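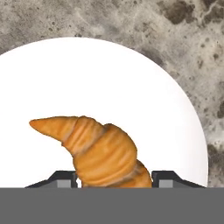
Clillon > News > Community

Elurley Community Kitchen to Reopen Evening Cooking Classes

13 February 2023

The Clillon Adult Learning Service has confirmed that evening cooking classes will resume at the Elurley Community Kitchen next month. The classes were suspended in December while the gas supply to the building was inspected and a section of pipe was replaced.

The new term will run for 11 weeks. Enrollment is open to all residents of Clillon and Tanguy aged 16 and over, and places will be offered in the order in which applications are received. Residents who had paid for the canceled sessions will be contacted by mail and may choose a refund or a place in the new term. 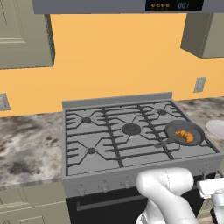 Fees and Funding

The fee remains unchanged from last year. A grant of $2000 from the Kallik Fund will cover ingredients for learners on reduced incomes. Applicants should include proof of eligibility with their form.

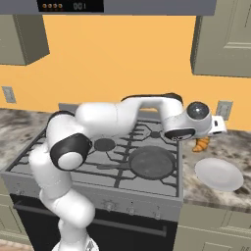

Shiyu Xu

The course will cover soups, bread, basic pastry and low-cost family meals. Killian Vidal, who taught the previous course, will return as lead instructor. Each session lasts two hours, and learners are asked to bring an apron and a covered container.

Forms are available at the Elurley library and at the Tanguy town office. Completed forms must be returned before the end of the month.

Contact us | © 2023 Clillon Adult Learning Service | Back to top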